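Participants wanted: wound dressing storage and labeling study

Posted 5/7/06
2 min read
Shares: 20 | Comments: 2

Gidico is recruiting nurses, pharmacy technicians and supply room staff for a study of how dressings and suture packs are labeled and stored in small clinics. The work is part of the Plornis project and is coordinated from the Requena office by Vega Pastor.

Participants will keep a written log of every pack opened during normal duties, noting the shelf position, the label format and any pack returned unused. Logs are kept for two weeks in June. A short interview by telephone follows. No patient information is recorded at any stage, and logs containing names or room numbers will be sent back for correction.

Applicants must:
- work at least 20 hours a week in a clinic or outpatient unit
- handle sterile supplies as part of their regular duties
- have written permission from a supervisor
- be able to read labels printed in English

Prior research experience is not required. Staff employed by a supplier of dressings or sutures are not eligible.

Payment is $400, made in one sum after the interview. Partial logs are not paid. Log sheets and return envelopes are supplied – participants should not use their own forms. Clinics already using the Huditix shelf system may take part but must state this when applying.

To apply, send a letter giving your job title, weekly hours and type of clinic to Malte Stöcker, Plornis Study, Gidico.

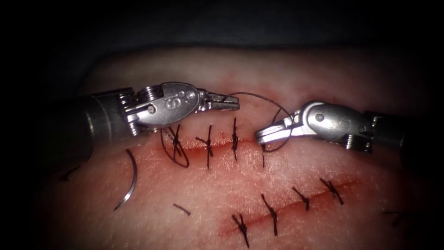

Applications by telephone cannot be accepted. Successful applicants will receive the log sheets by mail, with a consent form to be signed and returned before the first entry is made.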